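Kirico needs three people to lay out snack trays, September start, mornings from 7:30. The job is filling trays with cookies and dried fruit for office orders at our Dimgate kitchen. Most orders use the teal trays, with butter cookies, chocolate cookies and the pink rings together.
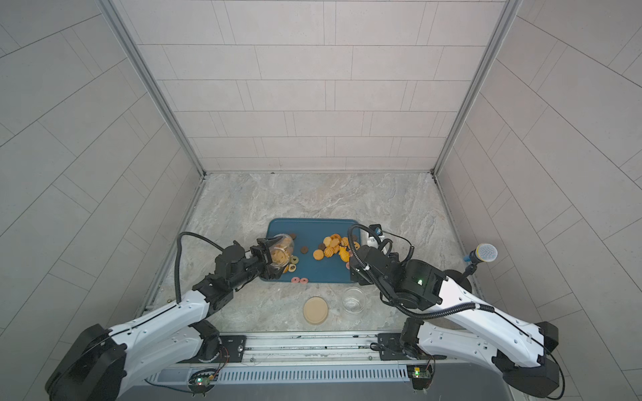
*Mixed cookie tray, Dimgate*

You will:

- open jars and bags and fill trays to the order sheet
- keep the cookie types apart where the sheet asks for it
- add dried fruit rings from the bag – mostly the yellow ones, with some pink
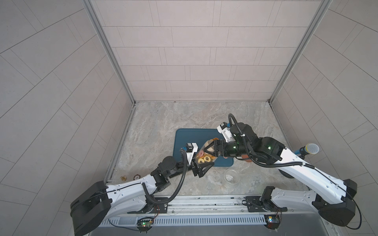
## What we ask

Clean hands, steady pace, able to stand for a full shift. No kitchen experience needed. Tell us about any nut or gluten allergy when you apply.

## Apply

Write to Liudmyla Yurchenko, Kirico, and quote job 374. Paid training on the first morning.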